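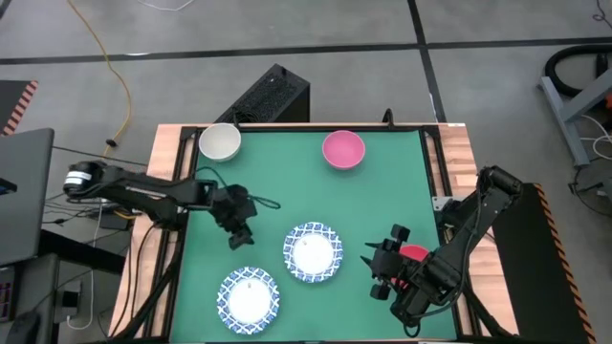

Eyvindur, the left arm on Jin is back on its feet and I'm so pleased with how it's running that you're getting the long version! I went through your list from last night over two evenings, with a tea break in the middle that got out of hand. The wrist cable was the big one. I'd been dressing it tight along the link, and you were right that it needs room to move, so now it arches over the wrist and finishes in that narrow loop to the right of the gripper. The loop looks untidy and I don't care. The clamps along the far rail (one handle is right beside the white bowl, the other just right of the pink one) were the next job, and they took longer than the arm did.

Your message is quoted first for anyone on the list who missed it, then my answers in the same order.

> **From:** Eyvindur Þórarinsdóttir
> **Subject:** Re: Jin, left arm drifting after an hour
>
> Grethe,
>
> I don't think it's the motor. When ours at Flestwood did this I swapped a perfectly good motor and got the same drift back the next morning. Check these before you order anything:
>
> - Is the wrist cable pulling when the last joint rolls over? Turn it by hand with the power off and watch the connector, not the arm.
> - Has the table frame crept? If the rail moves, both arms can be fine and still disagree about where the plate is.
> - Is the base bolted down to the bench, or down to paint? Ours had varnish under one corner.
> - When you re-zero, are you doing it cold? Let it warm up first.
> - What does Prutus say in the fault log? Not the screen, the actual log. The screen only shows the last one.
>
> Also, whatever you do, do one thing at a time and run it between. I know you won't.
>
> Eyvindur

## The wrist cable

It was pulling. Power off, supported the forearm on a folded towel, turned the last joint through its range and saw the connector lean over just before the end stop. I took off both ties near the wrist, pulled 40 mm of slack through from the base end and put back a single tie well behind the joint. Tie snug enough that the cable can't creep, loose enough that you can still spin the tie with a fingertip. I used the soft hook-and-loop sort this time, which means I can fiddle with it without the side cutters coming anywhere near the cable.

One warning for anybody copying this. Run the arm slowly through its worst pose before you trust the loop. My first go was too long and it brushed the rim of a bowl on the way past, so I shortened it and ran it again.

## The frame

Yes, it had crept! Malou put a straightedge across the corners and the left end of the far rail had wandered 3 mm towards the computer. I can't tell you when. I lean on that side when I'm reaching for things, and I have been told to stop.

What we did:

1. Parked both arms and powered down.
2. Backed off the clamps, one at a time.
3. Squared the frame by measuring both diagonals until they agreed.
4. Nipped the clamps up alternately, a little each.
5. Measured the diagonals again, found they'd moved, said a few words, went back to step 3.

Second time round it held. I've put a pencil tick on the bench at each corner of the frame, so now you can see at a glance if it's shifted. Best improvement of the whole exercise and it cost me a pencil.

## The base

No varnish under ours, but there was a curl of swarf under the left mount the thickness of a fingernail. Brushed it out, wiped both faces, bolted it back down in a cross pattern. Elspeth has the good torque wrench at Otstead, so for the moment it's done to the feel of my wrist, and I'd like to redo it properly when the wrench comes home.

## Re-zeroing

I had been doing it cold. Every time. I feel a bit silly, but what a difference! Now I let both arms run the slow stretch program until the shoulder joints stop getting any warmer to the hand, then go to the zero pose, then save. Do left and right in the same sitting. If you only do the one you fixed, the handover pose ends up slightly off and you'll go looking for a fault in the arm you didn't touch.

The check I like best afterwards is the plates. Send each gripper to hover over the centre of the same plate in turn, and look straight down. Any disagreement between the arms is obvious against the patterned rim, much more than it ever was on the plain test card.

## The log

You'll enjoy this. The Prutus log had 1247 entries from the left wrist, every one of them a brief loss of signal that cleared itself, and the screen had been cheerfully showing me the most recent one as though it was the only one. I've saved a copy and cleared the lot. After the cable change I ran the table-setting routine for a whole afternoon and the wrist hasn't logged anything.

I did try to do one thing at a time. I managed it for the cable, and then did the frame and the base together while I had the spanners out, so I can't say which of those two took out the last of the drift. Sorry. It's gone, anyway.

## Still to do

- Proper torque on both mounts.
- Same slack and the same tie position on the right arm. It's behaving, but I'd like the pair to match.
- Label the spare cables in the drawer. Ezequiel, at least one of them is the bad one you took off in January and I don't know which. Did you mark it?
- Write the zeroing steps on a card and keep it with the bench.

Ezequiel, you also asked whether the green work surface has to come off to get at the frame. It doesn't. Just clear the crockery and slide a steel rule in along the edge.

If anyone else has a two-arm bench, I'd love to know how you route the cable past the wrist, and whether you leave a loop on the inside or the outside. I picked this side by trial and error and there may well be a nicer way.

Thanks again, Eyvindur. I haven't ordered the motor.

Grethe Dalsgaard
March 2021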